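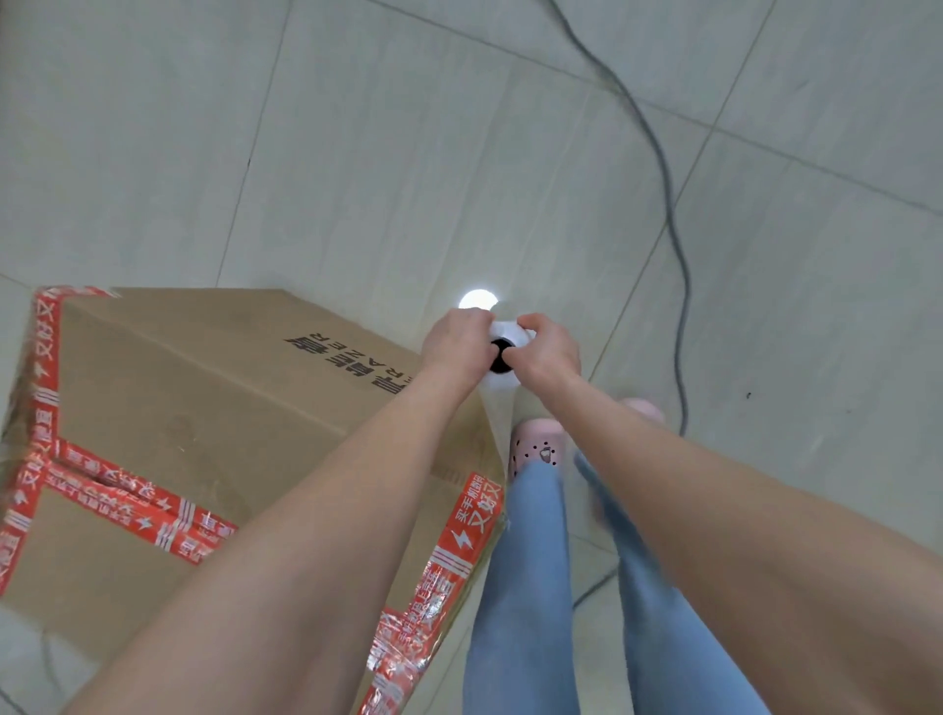 Chapter 2
Light, and where it goes

I grew up in a house where the hallway light was never turned off. My dad said it was cheaper to leave it on than to keep replacing the bulb, and I believed him until I was 19 and had a power bill of my own. So that's my first confession as the author of a chapter on light. I came to it late, and I came to it through money.

What got me properly hooked was a much smaller thing. I was sharing a flat in Watudora with Patricio Maldonado, who was studying to be a stage lighting tech, and he used to sit on the kitchen floor with a torch and a stack of coloured sweet wrappers, trying to work out why red and green made that awful brown on the lino but a lovely yellow on the wall. I thought he was wasting batteries. Then I had a go myself and missed my bus.

You'll meet that puzzle again in Section 2.4 (colour), and I'd love it if you tried it at home before you get there. For now I want to start with something plainer. Switch on a lamp in a dark room and you see the lamp, sure, but you also see the chair, the cat, the pile of washing. None of those things make any light. They catch some of what the lamp gives out and send part of it on to your eyes – and that's most of what seeing is.

A shiny floor and a woolly jumper do this very differently. The floor sends a lot of the light off in one direction, so you get a bright patch that slides about as you walk. The jumper scatters it every which way, so it looks much the same wherever you stand. We call the first one specular reflection and the second one diffuse reflection. Plenty of surfaces do a bit of both. Glazed tiles are a great one to play with!

We'll also need a way to talk about angles. If a ray hits a mirror at 30 degrees from the normal (the imaginary line sticking straight out of the surface), it leaves at 30 degrees on the other side. People often measure from the mirror itself by mistake. I did it for a whole term at Figueroa College and lost marks every single time, so please draw the normal first, in pencil, before anything else.

Before you read on

Find a torch, a small mirror and a sheet of white paper. Lay the paper flat, stand the mirror along one edge and shine the torch at it from low down, close to the page. Trace the beam going in and the beam coming out. Keep your drawing, as we'll measure it together in Section 2.1.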